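Dish rack peg spacing: Trundanik vs folding types
Print this thread | E-mail to a friend
Posted Feb 24, 2023 by Favlow
Reading time: 2 minutes

Favlow wrote:
I'm replacing a wire rack whose coating failed in January. Requirements: low base, vertical pegs, dinner plates held on edge. The bench is 30 cm deep behind the sink, so an oversized tray is out. Shortlisted the Trundanik and a folding timber one. Does anyone have experience with thin pegs and larger plates?

Tamayo wrote:
I've used the Trundanik for two years. Pegs are fine for flat dinner plates. Pasta bowls lean on the row behind and you lose a slot each time. Load the big plates at one end and keep the heavy ones low.

Our rack at the unit is a similar pattern – dark brown, low rectangular base, rows of thin pegs. 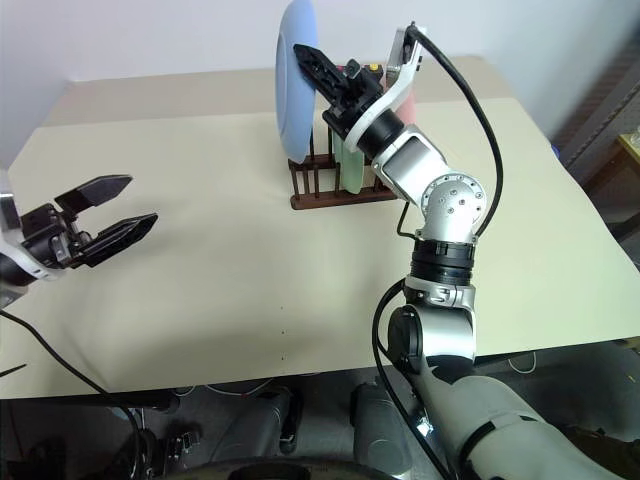 Light blue plate on edge in the brown rack. Cream paper over the table.

The plate stands well above the pegs, so check clearance if your rack goes under a cupboard. I measured mine from the bench with the largest plate in before buying.

Vostton wrote:
Disagree on pegs. A tall plate held only at the bottom will rock if you bump the bench. I went back to a rack with a mid-height rail and haven't chipped a rim since. Pegs also collect scale at the base, and a bottle brush is the only thing that gets in there.

Tamayo wrote:
Rocking depends on slot width relative to plate thickness. Thin plate in a wide slot, yes. Stoneware, no. The scale comes off with vinegar, 30 minutes, then rinse.

Vostton wrote:
Depends on your water. Ours is hard and vinegar doesn't shift it in one go. I'd still take the rail.

Favlow wrote:
Plates are stoneware, 27 cm, and there's no cupboard above. I'll take one plate to the shop and try the slots. The folding one is off the list – it's too deep once opened.

Tamayo wrote:
Take a bowl as well.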